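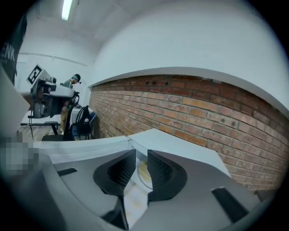 Progress report to the Korncombe Fund
Strand B: working rules for hand-held gripper recording
2/9/22

You asked at the last review for a shorter report. I have done my best.

Where we are

The rule book is now at its third draft and has come down from 200 rules to 100. Most of what went was the same rule written by different people in different moods. "Keep the work surface clear" appeared in four places, one of them in capitals. It now appears once, in lower case, and is followed slightly more often.

The rules that remain cover four things: setting up the table, holding and moving the gripper, looking after what gets recorded, and sharing a room with other people and other machines. The first two are finished. The third is with Andico, who have had it since May and assure us it is being read.

What we changed

The old draft told operators to close the fingers "gently". We tried this wording on new starters and found that gently means something different to everyone, and to one of them it meant hardly at all. The rule now says to close until the object stops shifting, then stop. Small soft objects have a page of their own, as they suffer most from enthusiasm.

We have also settled the long argument over faces. Anyone working in the same room is told before recording starts and can ask for it to wait. Danladi wanted a signed form for each session. Urkent wanted a sign on the door. The rule asks for a form once and a sign every time, so both are a little unhappy, and I take that as agreement.

Bags and coats were the other sore point. Draft two banned them from the room altogether, and lasted until the first cold morning. Draft three keeps them off the work table and out of the walkways, and leaves the backs of chairs alone.

What is late

The section on shared rooms. Roxana Chambi has rewritten the part on who may stop a session, and the answer is now "anyone". It took 3 meetings to reach that word. We still need a line on loose cables, which all partners agree are a hazard and none agree whose.

Spending

On budget, apart from printing. We printed draft two just before replacing it. Draft three will stay on a screen until Andico reply.

Next

Finish the shared rooms section, chase Andico, and try the full set with operators who had no part in writing it. I expect they will find the rules we forgot, and possibly a fifth copy of the one about the work surface.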